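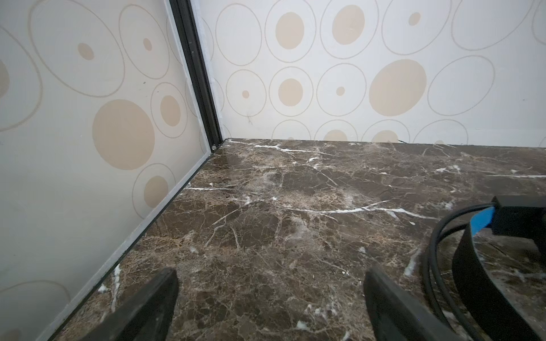
Handout 4: Two-arm cell, shared workshop build

Square the corner posts before the panels go in. Each post is a slotted black profile. Set the wrist cable slack with the arm at full reach, then repeat at full fold.
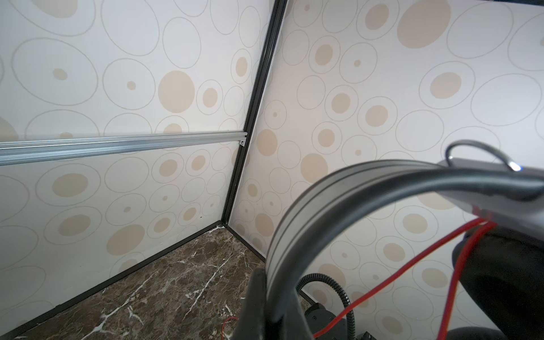
Damgaard asks whether the slack can be set once, at full reach only. It cannot. The fold position governs loop height.

Bolt both bases to the front rail. Run Granex calibration with the grippers apart, 200 cycles per arm. 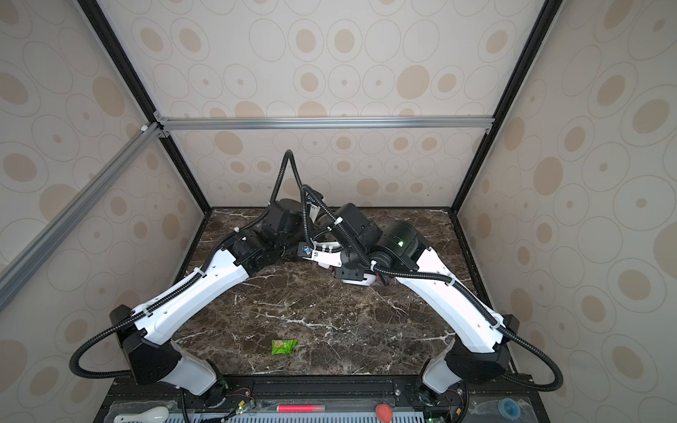
Workshop Automation Notes
Posted Tue 16 September by Grivness Shared Workshop

Log joint error after each run. Discard the first 13 cycles.

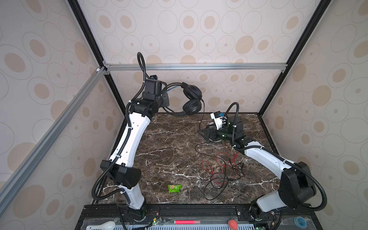
Thin cords are handled at reduced speed, with the limit set in the Granex file for each arm separately.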